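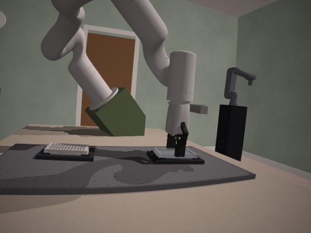

Our lab supervisor told us in the first week that a rule you can't check is only a wish, and we came back to that remark more often than we would have guessed. Our project, Pekex, was to write a set of good-practice rules for two arms sharing one bench, and to try them in simulation before asking for time on real machines.

We started with 30 rules, which felt wonderfully thorough, and ended up with 26 (four of them said the same thing in different words - a humbling afternoon!). The one we are fondest of is the simplest: only one arm may be below the clearance height over a plate holder at any time. The other waits above it until the first has risen again.

We ran 400 simulated plate transfers under the final rules and logged every breach, however small. Most came from rule 9, on handing over the workspace, and we rewrote it twice. The full list is in Appendix B, with the older wording kept beside the new.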